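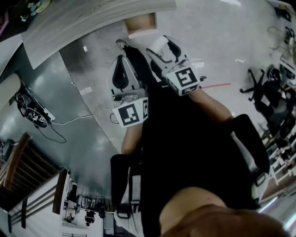 In the black office chair, with a white gripper in each hand.

So we finally got to the Astbridge flour mill open day! I've been saying I'd go every July for years and something always comes up (last year it was the car, the year before it was my knee). Gollurham is only 27 kilometres from our place but you'd think it was the other side of the country for all the times I've managed to get there.

It was freezing. Proper frost on the paddocks the whole way over, and the heater in the ute only does one side, so Laine got warm and I got to hold the thermos. We parked on the footy oval with everybody else and walked up past the silos. The gates opened at nine and there was already a queue for the egg and bacon rolls, which I joined, obviously. Good roll. A bit light on the sauce.

The mill tours go in small groups and you have to put on a hairnet and a paper coat and take off your rings and your watch. If you've got a beard you get a net for that too, and the fellow in front of us wore his on his forehead until he was told. Our guide was Halyna Hutsuliak, and she was terrific. She's been a miller there since the old roller floor was still running and she talks to wheat like other people talk to their dogs.

You start at the bottom, at the intake pit, where the trucks tip. Then it's up four flights of steel stairs to the cleaning floor (my knee had opinions) and you work your way back down following the grain. I never knew they dampen the wheat before they mill it! It sits in bins overnight with a bit of water so the bran goes tough and comes away in big flakes. Halyna let us chew some from before and some from after, and the second lot goes gummy in your mouth, like when you were a kid and tried to make chewing gum out of it in the back of the truck. She said we used to be better at that than she is at it now.

The sifters were my favourite. They're big cupboards hung from the ceiling on bundles of cane, and the whole lot swings round and round, and the floor hums right up through your boots. You can't hear a word in there. There was a little boy in earmuffs who stood with both hands flat on the rail and would not be moved. His mum gave up and went on without him and Halyna's offsider stayed back till he was done. I'd have stayed too if I'd been allowed.

They've got a board up at the packing line with the day's tally in chalk, and it said 2,000 bags, with the best ever day written in the corner as 4,000. Yurii Demchenko was on the bag stitcher and gave a few of us a go with an empty one. Mine came out crooked as a dog's hind leg. He was very polite about it.

After the tour there was a baking demo in the shed out the back, run by Lesia Semeniuk, who has the bakery on the main street in Gollurham. She made the same loaf with three of the mill's flours and passed it all round with butter. The wholemeal won by a mile for me, though Laine liked the rye one and said mine tasted of cardboard. Lesia's tip was to let the dough sit for half an hour before you put the salt in. I've tried it twice since I got home and I reckon there's something in it, but my oven runs hot on the left so I'm not the best judge.

A few grumbles, because I'm me. The sign for the toilets pointed at a hedge. The raffle was drawn while our group was still up on the top floor, so if they called out our number we missed it. And the mill shop only took cards, which caught out half the older people in the queue, me included, and Laine had to shout me my flour. I've paid her back, before anyone asks.

I came home with a big bag of the wholemeal, a small bag of semolina I have no plan for, and a tea towel with the mill on it. There was a lovely table of old photos near the door as well, put together by Petro Yurchenko, with the horse teams lined up at the rail siding and all the women from the sewing room squinting into the sun. He's after names for some of the faces. If your nan or your great aunt worked at Astbridge, do get in touch with the mill office, they'll pass it on to him.

If you're going next year: wear flat shoes with a closed toe (they turned away a girl in sandals, in July!), get there by nine for the first tour, and bring your card. Dogs have to stay on the oval side of the fence. Kids can do the tour from age six, and there's a sandpit full of wheat for the littlies. You'll be finding grain in their socks for days.

We stopped at the lookout on the way back and finished the thermos. Laine wants to do the cheese place next, so I'm ringing them this arvo to see if they do tours.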